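Clundia (software)

Clundia is a document versioning program sold by the firm Echevarría to small engineering offices. It stores each saved copy of a file as a numbered revision and locks the file while a user has it checked out. The company describes it as "self-auditing", a term it has never defined.

History

The program began as an in-house tool written by Unai Zabala and was first sold under the name Rando. The rename came with version 2, which Echevarría called a complete rewrite. Former developer Marisa Rinaldi disputed this, noting that the revision database kept its old layout, including a limit of 679 characters on comments.

Claims and criticism

Echevarría claims 1,300 licensed offices – a figure that counts lapsed trial licences, according to the reviewer Farzana Bajwa. Her test restored 223 archived revisions, of which 40 came back without their author field. The company blamed network settings and did not publish its own results.

Locks left by a crashed session can be cleared only by an administrator. A fix has been promised in several releases.

See also

Dotitbridge (import tool)
File locking
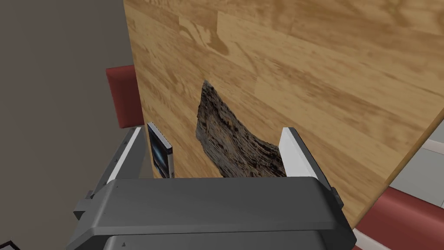

Rendered model of a piece of bark or weathered wood on a wooden tabletop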